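Workshop tips: teaching an arm to put pens away

Practice in simulation first. The Desora group at Platesham ran 3000 simulated attempts at one small chore, getting a marker into a pencil cup, before trying it on a real bench. Of these, 900 were kept back for testing.

Tips from their write-up:

Change the marker's angle between runs. A policy trained on one angle failed on most others.
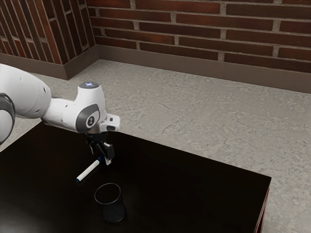 Move the cup too – even a short shift helps. Start the fingers slightly open and come down from above, near one end of the marker.

Vary the lighting if the tabletop is dark and shiny. Reflections caused more missed grasps than the shape of the cup did.

Save the failed runs. The group sorted theirs into 2 folders, missed grasp and missed cup.

Updated Jun 25, 2019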